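Bench notebook, two-arm cell, Midcombe
November, started 8:40 a.m.

House rules, third rewrite. The first version was one line on a sticky note ("be careful"), and the second was eleven pages that Prys wrote over a long weekend and that I have seen exactly one person read, that person being Prys. I am aiming for something a tired adult will follow at 5 p.m. with a coffee in one hand. Rule zero will be about the coffee.

Background for whoever picks this book up later. We have the formal risk assessment, it lives in the binder, it covers people getting hit by things, and it is fine. What it does not cover is the ordinary daily mess: who may change a speed limit, what has to be on the table before a run counts, what you write down when a run goes bad. We have been handling all of that by memory and good manners. Last month the memory went first.

The incident, briefly, so the rule makes sense. Ysaline recorded a batch of 200 runs on the Nandilska task set. I recorded another 200 the following week and we merged them. Prys then noticed that my half had been done with the gripper closing force two steps higher, a change I made for a different job and never put back. I had also never written it down. Everything picked up beautifully, I will say that. The merged set went in the bin and I bought lunch.

So, the rules as drafted this morning. Comments in the margin, please, in ink, with initials.

0. No drinks on the rail. No drinks on the cable duct. The cable duct looks like a shelf. It is full of cable.

1. Nobody's hands go past the front rail while the arms have torque. Paused is not off. Paused means the arm is holding itself up and thinking about it. If you need to reach in, park both arms, drop torque with a hand under each forearm, then reach. Prys wants this to say "lock out and tag out," which is right for servicing and absurd for straightening a toy between runs. Compromise: torque off for resetting objects, power off at the wall for anything involving a screwdriver.

2. Whoever holds the stop button holds only the stop button. They don't answer the phone or eat. If there is only one of you in the room, you are the one with the stop button and somebody else will have to run the thing later.

3. Limits (speed, force, reach) are changed on paper first and in the config second. Old value, new value, name, reason. When you finish, put the old value back and write that down too. See lunch, above.

4. Both grippers may be in the middle of the table at once only in a task that has been run slow all the way through first. Slow means the quarter-speed profile, and it does not mean "I'll keep an eye on it." The minimum clearance check is on by default now. If it complains, believe it. I have argued with it twice and been wrong on both occasions.

5. Cables get looked at before the first run of the day, with the arms at full stretch and folded up tight. They need slack at the shoulder and no loop big enough for the other arm to put a gripper through. If you add a tie, move the joint through its range by hand before you trim the tail.

6. The object list for each run is written before the run. Anything on the table that is not on the list comes off the table or goes on the list. "It was already there" is not a category.

Rule 6 is the one everybody agrees with and nobody keeps, me included. It matters more than it sounds. If the list says five things and the table has six, whoever looks at the data in the spring will have to guess which one was the point, and they will guess wrong and build something on it.
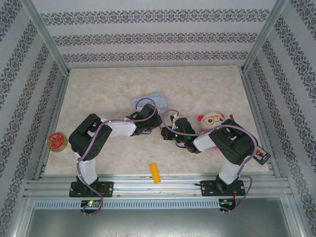
Both arms in at the middle, left one over the blister pack, panda in attendance. Filed with rules 4 and 6.

Ysaline's objection to rule 6, recorded fairly: clutter is useful. A table with one tidy item in the exact middle teaches you how to deal with a table that has one tidy item in the exact middle. She is right, and the rule doesn't ban clutter. It asks for the clutter to be written down. She says that takes the spontaneity out of it. I have suggested she be spontaneous with a pencil.

Her second objection is better. Our list has no standard names, so the same item goes in as "tape," "roll," "tape roll," and once "donut thing." She went through the log at lunchtime and got 1,146 entries, a good share of them being the same few objects under different names. Action: one sheet of names, taped inside the cover of this book, and you use the name on the sheet. New object, new line on the sheet. The panda is "panda." This took us longer to settle than the force limits did.

7. Soft items, packaging and anything from the medicine shelf. We use blister packs because they are thin, slippery and awkward to lift, and a gripper that can get one off a flat surface can get most things off it. Empty packs only. Check each pocket with your thumb before it goes in the box of props. I don't want to find out what a pill does inside a finger joint, and I want even less to explain to the building why we had loose ones. Same for batteries: dead is no excuse, a crushed one can still leak, so dummies only on any task where the gripper closes hard.

8. Bad runs are kept. You mark them bad, you write one sentence, you do not delete them. "Dropped" is a sentence for our purposes. "Weird" isn't. If the arm did something you can't explain, stop for the day on that task and tell someone with a key to the config.

9. Service interval. Besnard, who sold us the shoulder servos, suggest a check of the mounting bolts and horn screws every so often, with "so often" left to the reader. We are going with every 3,000 cycles or the first of the month, whichever comes sooner. Witness marks in paint pen across every bolt head on the base plates. If the marks don't line up, the day's numbers are suspect and so is the bolt.

2:15 p.m.

Prys back with margin notes on all of the above. Summary of the ones I am accepting:

- Rule 1 should say who is allowed to turn torque back on. Agreed: the person whose hands were in there, and only that person. They say "clear" out loud. Yes, even if alone.

- Rule 3 needs a column for the time, because "old value, new value" tells you nothing if two people change it the same afternoon. Agreed, with some shame.

- Rule 4 should give a number for the clearance. I would love to. The number we use came from the Skorport cell, which has longer arms and a bigger table, and we copied it across without measuring anything. Action on me: measure it properly, at three arm poses, and put the real figure in.

And the ones I am not accepting: hard hats (no), a laminated sign for every rule (one sign), and a signature on each page of this notebook (I know who I am).

He also asked what the lights on the gripper are supposed to tell a visitor. Good question, as the current answer is "nothing a visitor could use." People see green and read it as safe to touch. On our boards a green light says there is power, which is close to the opposite. New line for the one sign: GREEN MEANS LIVE. Ysaline thinks this will alarm people. I said that was the general idea.

4:50 p.m.

Tried the draft on a live session to see how annoying it is. Start-of-day check including cables took around 12 minutes, most of it spent hunting for the paint pen. The object list added very little once the names sheet was up. The "clear" call felt ridiculous for the first few resets and then stopped feeling like anything.

Two things that didn't survive contact. The paper log for limits can't hang on the right-hand post, where you have to lean over the rail to write on it and break rule 1 in the act of obeying rule 3. Moved to the clipboard by the door. And rule 2 has no provision for a sneeze. Ysaline says hold the button and sneeze. Leaving it as is.

Still open:
- clearance measurement (me)
- names sheet, second pass, decide what the small bottle is called (Ysaline)
- check whether the quarter-speed profile is the same file on both controllers, as I have a bad feeling (Prys)
- buy paint pens, plural

Draft goes up by the door tonight. If it's still one page by the end of the month I'll be surprised.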